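4.2 Copos, latas e a economia do recipiente improvisado

Imprimir | Enviar por e-mail

O copo de papel foi concebido para conter café durante onze minutos. Passa o resto da vida a conter outras coisas.
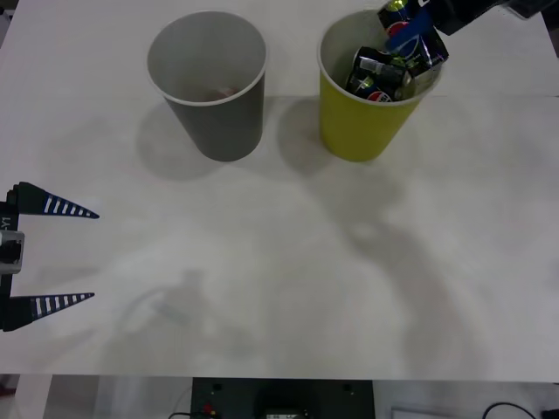 Figura 3. Dois copos de papel sobre tampo branco; no amarelo, duas latas de Pepsi.

No inventário de Tirkside registámos 238 recipientes improvisados, dos quais 134 eram copos. A categoria «lata dentro de copo» não constava do protocolo inicial, redigido por pessoas otimistas, e foi acrescentada em abril a pedido de Karine Thibodeau, que se cansara de a escrever à mão na margem. Distinguimos ali dois estados: ocupação parcial, quando o objeto repousa no interior, e ocupação forçada, quando fica entalado na boca do copo e dela sobressai. O copo amarelo da Figura 3 ilustra o segundo. O cinzento, com um pequeno objeto avermelhado no fundo, cabe sem esforço no primeiro.

A cor do copo levantou um problema de codificação. Birkett propôs tratá-la como indício de triagem – um copo para cada tipo de resíduo – e a hipótese tem a elegância das coisas que funcionam em Bainbridge. Nos nossos dados, porém, a associação entre cor e conteúdo é fraca, e optámos por manter as duas variáveis separadas. Quanto à capacidade, o critério adotado foi o do rebordo: tudo o que o ultrapassa conta como excesso, mesmo que o utilizador discorde. Vários discordaram, por escrito.

Artigos relacionados
Gavetas sem função atribuída: o caso Mernov
Sandra Birkett: notas sobre a triagem à mesa
Tampas sem par

Contacto | © Cadernos Stilletti | Voltar ao topo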